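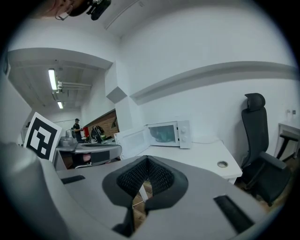
Restari Review, Vol. 3, No. 2

In praise of the knob

By Theophilus Ayaaba

My old flat in Studumden had an appliance with 800 settings, or so the manual claimed. I used one of them. It played a little tune when it finished, and I came to hate that tune more than I have hated some neighbours.

I have since gone over to the small white box with a door and two knobs. Put it on a desk, leave the door hanging open like a cupboard in a share house, and even a visitor can guess where to start. Knobs don't ask for your email. Their favourite colour is white, and so is everyone's in a rented room.

Design people will tell you a knob is clutter. These are the same people who sold my aunt a kettle with a login. 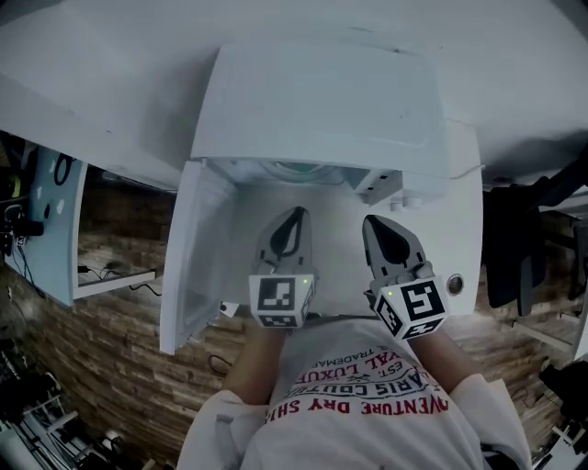 TRINDOSTON, January

I'll grant that small machines have their indignities. You end up bent over the thing, T-shirt drooping, both arms aimed at an opening built for one. The door always swings to the side where you'd meant to stand. Fine. I would still sooner stoop over two honest knobs than stand up straight and scroll through a menu — and my back disagrees, but it wasn't asked.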